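Blog > Working life > Email

Search this blog Go

My inbox and other unfinished business

12/05/2022 by Ffion Gittins

I used to be one of those people who said they never got to the bottom of their email in the same tone other people use for saying they never read the terms and conditions. Then in February I shared my screen in a meeting, and my line manager saw the little red number.

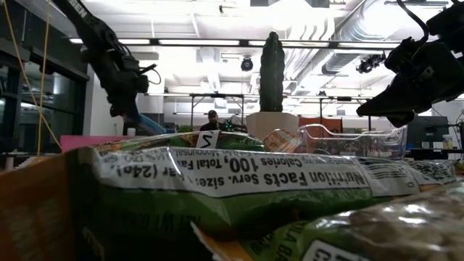
The number was 2,798. It didn't go down well. There was a pause of the sort you get when somebody opens the wrong cupboard at your house and an ironing board comes out, and then he said, very gently, 'Are all of those unread?' I said some of them were newsletters. He said, 'Right,' and we moved on to the delivery schedule.

I work in the order office of a firm called Handgate, which makes fittings for gates and not much else. You wouldn't think hinges could produce much correspondence. But every hinge has a customer, and every customer has a purchasing department, and every purchasing department has a system that sends a message to say it has received your message. Ramex, who buy a great many latches from us, send four emails per order: one to say the order exists, one to say it has been approved, one to say it has been sent, and one with the order in it. Kvaran send only one, but it's a scan of a fax.

So I did what anybody would do, and spent an evening reading advice from people who write about this sort of thing for a living. They fall into two camps. There are the filers, who believe every message should be put in a folder, preferably inside another folder, and there are the searchers, who say leave it all in one heap and type a word in the box when you need something. The filers look down on the searchers. The searchers haven't noticed, as the email telling them so is in the heap.

I started as a filer, because I like stationery and it seemed the closest thing. Over three evenings I set up folders for each customer, then for each year within each customer, then one called Pending, one called Waiting and one called On Hold. I would still like somebody to explain the difference between those last three. I knew at the time, I'm fairly sure. I put the same message from Kvaran in all of them on different days and then couldn't find it, and had to ring up and ask them to fax it to themselves again.

After that I tried the rule where you only look at your email twice a day, at eleven and at four. This is very popular with people who write books. It's less popular with a man in a van outside a farm who wants to know whether his hinges are left-handed. I lasted two days. On the second one I closed the whole program and felt marvellous, like someone who has gone out and left the washing-up, and at four o'clock there were so many that I stayed until half past six. I also found I'd missed a message saying the kitchen was being painted, and that I had been making tea all afternoon in a room with a sign on the door.

The thing that made the most difference was boring. I unsubscribed. It took a whole lunch hour and a bit of the one after, and I learned that I had at some point signed up for offers from a hotel I've never stayed in, a weekly digest about conveyor belts and daily word puzzles in Dutch. I don't speak Dutch. I hung on to the puzzles for another week in case it came back to me.

Then I sorted what was left by sender, which I had never thought of doing in eleven years of office work, and that was an education. Of the lot, 1,094 were automatic. A machine had written to me to tell me something had happened, usually something I had just done myself. I made one rule to send all of those to a folder of their own, and went and stood by the window for a minute. I've opened that folder twice since.

We do also have Jolano now, the chat thing, which was brought in last year to cut down on email. I'll be fair to it. People do send fewer emails. They send a message on Jolano instead, and then an email asking whether you've seen it, and then Gareth from dispatch comes up the stairs. I've got to quite like Gareth coming up the stairs – he never attaches anything, and he can't copy in the whole building.

As of this morning the red number says 397. I know there are people who would be ill at that, and I share an office with one. She keeps hers at nothing at all and has a bare inbox with a picture of a mountain behind it, and when a message arrives she deals with it and it's gone, like a goldfish taking a flake. I asked her how she did it and she said, 'I just answer them.' I've thought about that quite a lot and haven't found a way to be annoyed by it yet.

My manager, for what it's worth, hasn't mentioned it again. I did get a glimpse of his own number the other week when he was showing me a spreadsheet and the corner of the other window was poking out. It was a shade over 3,000. I said nothing and we carried on with the spreadsheet, though I may have sat up a little straighter.

If anyone has a good way of dealing with messages you've read, need to answer, and can't answer until somebody else has answered you, I'd like to hear it. At the moment I mark them unread again, which I realise is how I got here. Leave a comment rather than emailing, please.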